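# Enseñar con las manos

En el taller de Verko, en Talavera, un robot aprende como aprendía un aprendiz: alguien hace el gesto y él lo repite. Rhea Dela Peña lleva desde septiembre dirigiendo esas lecciones con mandos a distancia. Mueve una empuñadura y el brazo la sigue. Cada movimiento queda grabado, y con las grabaciones se entrena el programa que después tendrá que arreglárselas solo.

El puesto es sencillo: dos brazos blancos con pinzas negras, sujetos a un raíl metálico, y un tablero de madera delante. 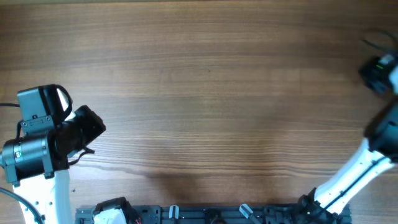
## Quinientas veces lo mismo

Para una tarea corta, Verko pide 500 demostraciones. Para las que exigen coordinar los dos brazos, 800. Dela Peña las hace por tandas y descansa entre una y otra - la muñeca se resiente antes que la atención.

«Al principio corría demasiado», cuenta. «El robot copia también las prisas». Ahora se acerca despacio, se detiene antes de cerrar la pinza y borra las tomas en las que ha dudado.

Lo más difícil es pasar un objeto de una mano a otra. Las dos pinzas tienen que quedar enfrentadas, a la misma altura, y la que entrega no puede soltar antes de que la otra haya agarrado. El operador no siente el peso ni el roce, así que se guía por la vista.

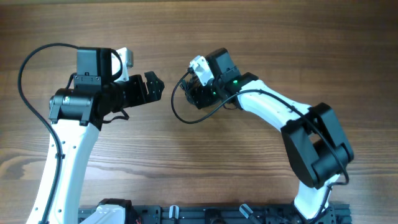 ## Lo que falta

Dexter Magbanua revisa las grabaciones y descarta las malas. El encargo es de Corneo, que quiere automatizar el llenado de estuches pequeños, y el objetivo son 1.000 demostraciones válidas antes de probar el sistema sin operador.

Magbanua no da plazos. Un cambio de mesa o de luz puede obligar a repetir parte del trabajo, y el cliente aún no ha decidido el tamaño del estuche. Entretanto, Dela Peña enseña a manejar los mandos a 2 compañeros nuevos.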